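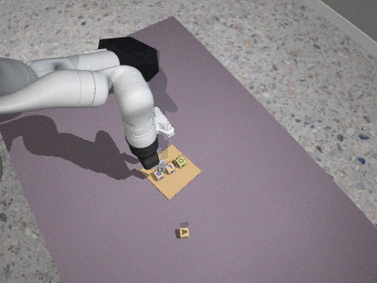 Tamara Lungu 课后问:样本量到底多大才算够,是不是越大越好?先答这个,再往下讲。

第三讲 抽样与误差(讲义,未校对)

不是越大越好。先看怎么抽。方便抽样抽2000人,偏差照样在,只是置信区间变窄,看着更唬人。随机抽200人往往更可信。

要点:
总体、抽样框、样本,三个词别混。作业里混的人太多。
标准误 = s/√n。n 翻四倍,误差才减半。考试必考
无回答偏差:发100份收回38份,剩下那些人是谁?报告里必须写回收率。 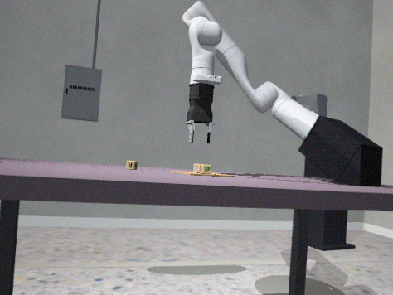

分层抽样。先按年级或地区分层,层内再随机。层内差异小、层间差异大,才划算。整群抽样正相反,群内越杂越好。公式见课本,黑板上那个分母我写错了,应该是 n-1,自己改一下。

系统抽样:每隔 k 个取一个,起点随机。名单要是有周期,麻烦,下次在讲。

作业:读 Drummond 那篇,写半页,说清抽样框漏了谁。交给 Kirstin Laing,八月前的旧版题目作废。

分享 38 评论 2

相关内容
第二讲 变量与测量
第四讲 问卷措词
习题课:置信区间

联系助教 | 版权所有 | 返回顶部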